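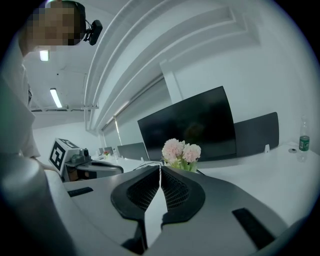

Comprar poco, comprar dos veces: una conversación con Renata Adamczyk sobre el presupuesto de un laboratorio de manipulación

Renata Adamczyk lleva las compras técnicas de Condulville, una empresa pequeña que prepara datos de manipulación para fabricantes de robots. Me recibe a media mañana en la oficina, con una hoja de cálculo abierta y un café que no toca en toda la conversación. Habla despacio y corrige sus propias frases. Cuando le pregunto cuál fue su primera compra equivocada, no tiene que pensarlo.

«Un brazo», dice. «Queríamos un brazo antes de saber qué tarea iba a hacer. Estuvo parado casi todo el invierno, y mientras tanto pagábamos el mantenimiento.»

Desde entonces, la empresa cambió el orden de los gastos. Primero las pinzas de mano, con las que una persona hace la tarea en una mesa normal; después el tiempo de las personas; y el brazo solamente cuando un cliente ya ha firmado. Adamczyk calcula unos 950 euros por cada pinza terminada, con su cámara y sus marcadores, y compra siempre por parejas, porque la mayoría de los encargos son de dos manos.

¿Es mucho dinero para una pieza de plástico? «Depende de con qué se compara. El plástico es lo barato. Lo que cuesta es la cámara, el cable que no se suelta y las horas de calibrar. Si alguien me ofrece una pinza a mitad de precio, pregunto quién va a calibrarla. Normalmente la respuesta es: usted.»

El proveedor habitual es el taller Gajewski, que entrega las piezas en cuatro semanas. Con Hedholm, el otro candidato, el plazo era más corto, pero los dedos de recambio solo se vendían en juegos completos. Adamczyk pidió a los dos una oferta con el mismo texto, palabra por palabra, y recomienda hacerlo así también cuando se conoce bien al vendedor. «Si escribo dos correos diferentes, recibo dos ofertas que no puedo comparar. Parece una cosa de principiantes y yo la hice mal durante mucho tiempo.»

La partida que más se olvida, según ella, es la de los consumibles. En su hoja hay una línea de 80 euros al mes para almohadillas, cubos de marcadores impresos otra vez, bridas y cables. Otra línea es para los objetos de las tareas. Ahí entran las flores artificiales, que se compran en una tienda de decoración y no en un catálogo técnico, y que dieron más trabajo a la contabilidad que las propias pinzas.

«La contable me devolvió el recibo», cuenta. «Me preguntó si era un regalo. Tuve que escribir una nota para explicar que un ramo es material de trabajo.» El ramo, dice, es una buena compra: tiene partes blandas y hojas que sobresalen, y obliga a usar las dos manos con cuidado. Un cubo de madera se agarra de cualquier manera y enseña poco.
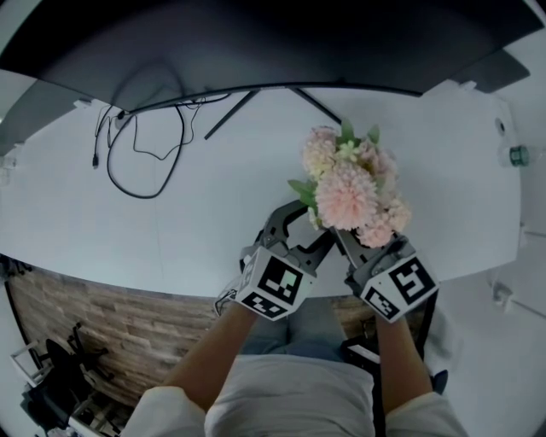 Lo que no entra en la factura

Pasamos a hablar del espacio. Condulville no alquiló un taller. Trabaja en mesas de oficina, con los monitores en su sitio, y Adamczyk lo defiende como una decisión de presupuesto y también de método: los clientes quieren datos de lugares corrientes. El gasto de adaptar la sala fue de 1.000 euros, casi todo en electricidad. Su colega Bayu Ngui, responsable de las sesiones, había pedido el triple.

«Bayu tenía razón en una cosa», admite. «Pidió más puntos de corriente y yo dije que no. Después los pusimos igualmente, y el electricista cobró dos visitas.»

Le pregunto por las personas. Una sesión larga con una pinza en cada mano cansa los antebrazos, y esto también tiene un precio. La empresa cuenta con turnos cortos y con descansos pagados. Danuta Grabowska, que hace el plan de cada mes, reserva además una parte de las horas para repetir grabaciones. Adamczyk no quiso darme el porcentaje. «Es el número por el que más discutimos y cambia con cada tarea.»

Para quien empieza ahora, propone un primer presupuesto de 3.000 euros: una pareja de pinzas, recambios y el resto para horas de prueba. Sin brazo y sin contrato anual. Si después de la prueba nadie sabe decir para qué quiere los datos, aconseja esperar.

¿Y el brazo que compraron demasiado pronto? Al final encontró un uso, con un cliente que llegó en enero. «Funciona bien», dice. «Pero ya había salido un modelo nuevo, y el nuestro vale menos de lo que yo escribí en la hoja.» Me enseña la celda. Todavía tiene la cifra antigua.

Artículos relacionados
Callum Cairns: alquilar o comprar un brazo para un solo proyecto
Sena Abugri explica cómo pedir recambios sin parar las sesiones
Punditetti abre su almacén de pinzas usadas
Qué preguntar antes de firmar un mantenimiento anual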